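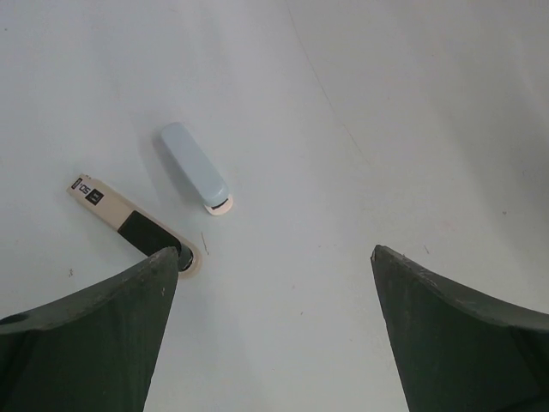 Stapler jams on the last few sheets: staples or spring?

This site uses cookies. Accept | Settings

Posted by Eun-ji Shim, September, 4 replies

I have a light blue half-strip stapler, bought from Nedetti. With 24/6 staples it feeds properly until the strip is nearly finished, then the last staples tip over in the channel. Paper is 80 gsm, 4 sheets at a time. I have cleaned the channel. Is the spring weak?

Maxence Chevalier
Probably the spring. Take it out and compare it with a new one. If it is shorter at rest, replace it.

Maëlys Lebrun
Disagree. Short remnants tip in most small staplers. Check the follower for burrs first.

Eun-ji Shim
No burrs that I can feel. It lives on the table with the markers and other small things, so dust is possible.

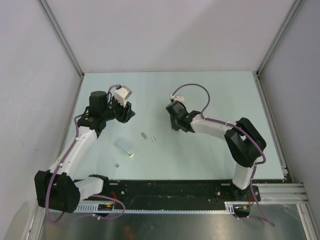

Pascal Maillard thinks dust is unlikely after a clean, and would try another make of staple. My Folmont strips were glued badly and broke up near the end.

Maxence Chevalier
Glue would not explain it happening on every strip. Still the spring.

Eun-ji Shim
Will try other staples first, as they cost less than a spring.

Share | 215 views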